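Apr 20, 2019. Shared workshop, back bench. Gripper and drawer build, me and Min-kyu Woo, Janelle Bautista in after lunch. 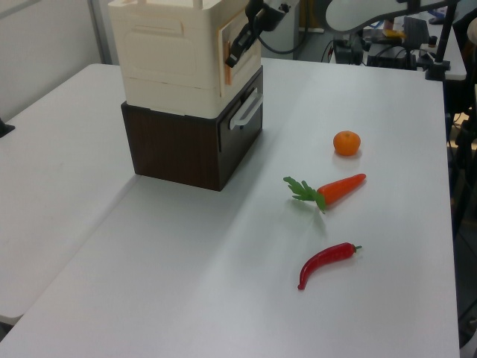 *Arm over the storage stack. Tangerine, carrot and chili off to the right.*

Good day! Really good day. We finally have the arm (we're calling it Enero now, Janelle won that one) working over a proper task instead of shoving foam blocks around. The plan is still drawer open, one vegetable in, drawer closed, repeat. Yes, I know a tangerine isn't a vegetable. Min-kyu has brought it up already.

**Setup**

- Cream box on top, wood-grain drawer cabinet underneath. White pull handle on the front of the drawer, mounted level, near the top edge.
- Stack height off the table is 515 mm with the new feet on. Put this in the config file, the old number is wrong.
- Speed capped at 40 percent for anything near the handle. Full speed only for the move back to home.
- Toy food goes to the right of the stack, spaced out so the fingers have room to open between pieces.

**Handle**

The handle was the thing I was most nervous about and it went great. The first version of the approach came in too steep and the fingertips landed on the drawer face. I moved the waypoint out and dropped it a little, so now the gripper comes in nearly level and closes on the bar from the front. Three clean pulls in a row after that. I may have yelled.

The cabinet wants to slide toward the arm when the drawer sticks. Min-kyu cut strips from the leftover Gellow mat and put them under the feet, which helped a lot, though it still creeps if you pull five or more times without resetting. I want to try a stop block clamped to the table before we go to anything permanent. Drilling is out, it's a shared table and Chege needs it clear for the print night.

**Picking**

Tangerine: easy. Comes up every time if the center is right, and the grip force from February still works with no changes.

Carrot: fine by the root. If the script picks the middle of the whole shape it goes for the spot where the leaves start, and then the carrot swings and turns in the fingers. Janelle's fix was to ignore anything green when working out the grasp point. Took her maybe ten lines of code and it's so much better. The only catch is that the chili has a green stem too, so I checked that one right away, and the point moved a hair toward the red part. No harm done.

Chili: the fun one. It's glossy and curved, and closing across the wrong part of the bend makes it roll out sideways. We got it when the wrist lined up across the fattest section, and lost it every other way. I'd like to try the softer Plesex pads on the fingertips before we touch the code again. Same pads on the handle might be too squishy though, so test both before gluing anything.

**Shadows**

Lost most of an hour to this. With the overhead light on, the color mask was picking up part of the shadow next to the chili and pulling the grasp point off to one side. Raised the saturation cutoff and it went away. If somebody changes the bulbs please write it in here, even if it seems too small to bother with!

**Cable**

The thin black cable at the gripper end still hangs in a loop. It cleared everything today, but when the wrist turns all the way over it gets closer to the cream box than I like. Needs one more clip up the arm. Leave slack at the wrist, I pulled it too tight last time and the connector backed out.

**Next time**

- Stop block for the cabinet
- Plesex pads, try on the chili first
- Close the drawer with the side of the fingers, no grabbing the handle
- Extra cable clip
- Janelle wants to run all three foods back to back without anyone touching the keyboard. I want to see that so badly

Config is saved in the shared folder under today's date, old one kept next to it. Min-kyu has the spare feet in his bag.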